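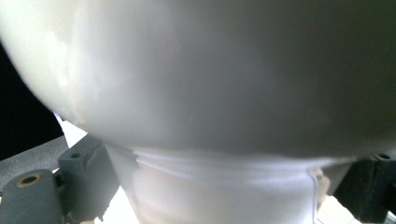
Ticket 774 – Stolier returns portal, recycled content figures not adding up
Opened 2022-10-11
Status: open, waiting on Estow

Problem: packaging totals for the Grulus site come out 1000 times too high in the circularity report. Recycled share shows as 43 per cent on the summary tab, blank on the detail tab. Client wants to send it to their lenders this month.

Tried so far
– cleared cache, re-ran report. Same.
– re-uploaded the supplier file from Nguyen-Tran. Same.
– opened the file by hand. Weight column is in kilos, portal is reading it as tonnes. So thats the totals.
– changed the unit setting under Materials, saved, re-ran. Totals now look sensible for cardboard and film. Glass still wrong.

Glass: 3 lines have the unit typed into the cell with the number. Portal skips the setting for those and falls back to tonnes. Took the text out, re-ran, glass ok.

Detail tab still blank. Not a unit thing. Other sites on the same account show it fine, so could be permissions or the template verison. Passed to Estow with the export attached.

Told client: totals ok to use, dont quote the recycled share yet.

To do – ask Nguyen-Tran to send numbers only in the weight column. Check the September upload for the same fault.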